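# Where things go when you come in: notes for the Friday talk

Running time 40 minutes with questions. Slides are numbered in the margin of the printed copy. Skip section 5 if we start late.

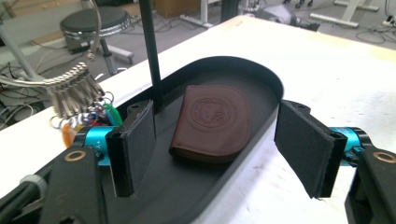 **Slide 1. The drop spot**

Most lost-item trouble at home starts within a few steps of the front door. You come in with your hands full, you put down whatever is in the way, and the next morning you can't find it. A drop spot is one fixed place for the few things you carry every day. It doesn't need to be clever. A shallow black tray with a raised rim, set on a white tabletop, does the job for a brown leather card wallet, and the wallet is easy to pick out against it. Leave the slide up while people find their seats and start with the question below.

Ask the room: where is your wallet right now, and where was it at seven this morning? Give them a moment. Take two or three answers and move on.

**Slide 2. What I mean by small carry**

Define it early, as people bring in coats and umbrellas otherwise.

- cards and cash
- keys
- phone
- work pass or travel pass
- glasses, if you take them off indoors

Six items is my upper limit for one tray. Past that it becomes a heap, and you are back to searching. Coats, bags and post are a separate talk. If anyone asks about post, say it needs its own place, away from the tray, and that I'll take it at the end.

**Slide 3. The Plerkden trial**

Background for those who weren't at the spring session. We asked 19 households in Plerkden to keep a note of every time they looked for something from the small carry list for longer than a minute. They did that in April with no changes to the house. Then each picked one drop spot and kept the same notes for a second month.

Points to make:

- Keys were the most searched-for item in the first month. Wallets came second.
- Things turned up mostly in coat pockets, on kitchen worktops and down the side of the sofa.
- Households that put the tray within reach of the door stuck with it. The ones that put it in a bedroom or upstairs mostly gave up.
- In houses with more than one adult, a shared tray caused arguments.

Say clearly that this was a small group who had volunteered, and that people who sign up for this sort of thing already want to be tidier. I don't want it quoted as research.

**Slide 4. Choosing the tray**

This is the part people take notes on, so slow down.

Depth. Shallow is better. In a deep bowl the first thing in is under everything else. You should be able to see every item without moving another. The rim only has to be high enough to stop things sliding off when somebody knocks the table.

Shape. A long shape suits a narrow hall shelf. Round is fine on a corner table. Rounded ends are easier to wipe out than square corners, where grit collects.

Colour. Pick one that shows up your own things. A brown wallet can vanish on a brown table, and silver keys are hard to spot in a steel dish. Black under red-brown leather can be low contrast in a dim hall, so check yours in the evening with the light you really use. Changing the bulb may be cheaper than changing the tray.

Surface. Smooth floors wipe clean. Felt lining is quieter with keys but holds crumbs and dust. I have used both. If you share a wall with a light sleeper, get the felt.

Size. Lay out what you carry, side by side, and measure that. Add a hand's width. Do not buy the tray first.

Cost. Hold up the saucer I brought. It was free. Several of the Plerkden households used a baking tin lid or the bottom of a biscuit tin for the whole month and were quite happy.

**Slide 5. Looking after the wallet itself** *(skip if short of time)*

Somebody always asks, so it has a slide.

- Take everything out twice a year. Old receipts and dead cards are what stretch the leather.
- Lay it flat overnight. A wallet left in a back pocket takes on the curve of whoever sits on it.
- Wipe with a barely damp cloth, then dry it with another. Keep it off radiators.
- Use a small amount of leather cream on smooth leather and go gently over any stamped or pressed design. Cream sits in the grooves and goes pale. A soft toothbrush will get it out.
- Check the stitching and the folded edges, where wear often begins. A loose thread caught early is a five-minute repair.

The repair bench at Kindon will restitch a card wallet while you wait on market mornings. Leaflets are by the door. Please don't ask me the price from the stage; it depends on the length of the seam.

**Slide 6. Making it stick**

The tray is easy. The habit takes longer. What worked for the Trondow group, who did this before Plerkden:

1. Put the tray where you already drop things. Watch yourself for a few days before deciding.
2. Empty your pockets before you take off your shoes. Tie it to something you do every time.
3. Clear out anything that doesn't belong once a week. Loose screws, batteries, hair ties and foreign coins arrive by themselves.
4. If you take something from the tray to use indoors, such as a bank card for an online order, put it back before you sit down again.
5. Move the tray if you have missed it three days running. The place is wrong.

Number 4 is the one people fail on. Tell the story about the card in the bread bin. Keep it short.

**Slide 7. Safety**

Don't rush this one. A tray beside the front door is handy for you and for anybody who can reach through the letterbox or look through the glass. Advice to give:

- keep it out of reach of the letterbox
- keep it out of sight of the street
- car keys go further inside, in a drawer or a tin with a lid
- in a shared house, use your own room

It pulls against what I said about being near the door. Say so. The compromise most people reached was the first surface past the hall, often the end of the kitchen table.

**Slide 8. Exercise**

Hand out the paper sheets, one each. Ask everyone to draw the way in from their front door to the first chair they sit in, and to mark every surface they pass. Then put a cross where their keys usually end up. Give them five minutes and walk about.

After that, swap with a neighbour and have the neighbour choose the spot. A stranger picks better than the person who lives there, in my experience, as they don't know which table is "only for the lamp".

If the Demchenko Hall tables are set out in rows again, get people to turn their chairs before the exercise starts. Last time half of them had no one to swap with.

**Slide 9. Questions I expect**

*What about children?* A hook and a low box. A tray at adult height is no use to them.

*I work from home and hardly go out.* You need it more. The less often you use something, the less you remember where you left it.

*Are tracking tags worth it?* For keys, perhaps. For a thin card wallet they add bulk. Try the tray for a month first.

*Can I have 2 trays?* One per adult, yes. Two for the same person, no. You will look in the wrong one.

*What do I do with the cables?* Different talk.

**Before leaving**

Collect the pens. Spare exercise sheets go back in the blue folder. The next session covers coats, bags and post, same room, and the sign-up sheet is on the table with the leaflets.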